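**4 June 2021**

1/ Finished reading the last of my library stack, so a short thread on what I got through in May. I read 13 books. That's the most I've managed in one month.

2/ Most of them were short. The longest was Trorkberg, at 726 pages, and it took me 17 days. The first 40 pages are all weather and land prices. I almost took it back.

3/ Glad I kept going. The middle section, where the two sisters split up the farm, is the best thing I read this year. 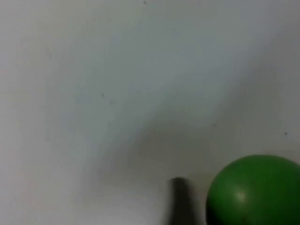 4/ After that I wanted something light and picked up Dodo. It's a mystery set on a ferry. I guessed the ending by chapter five — didn't mind. The cook is a great character.

5/ Conceição was the one I had the highest hopes for. Good writing, but the chapters jump between four decades and I kept flipping back to check where I was. I'd try it on paper next time. The e-book has no chapter list.

6/ Two I quit: a diet book and a history of canals. The canal one might get another chance in the winter. 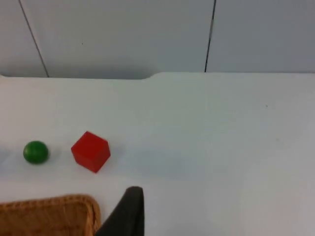
*Small green ball, white table.*

7/ A few people asked how I find time. I read at lunch and for an hour before bed, and I stopped keeping my phone in the bedroom. I also skip introductions and go back to them at the end if I liked the book.

8/ Next up is Jarkisley, which the library has on hold for me until Tuesday. If you've read it, please no spoilers — I only know that it's set in a bakery.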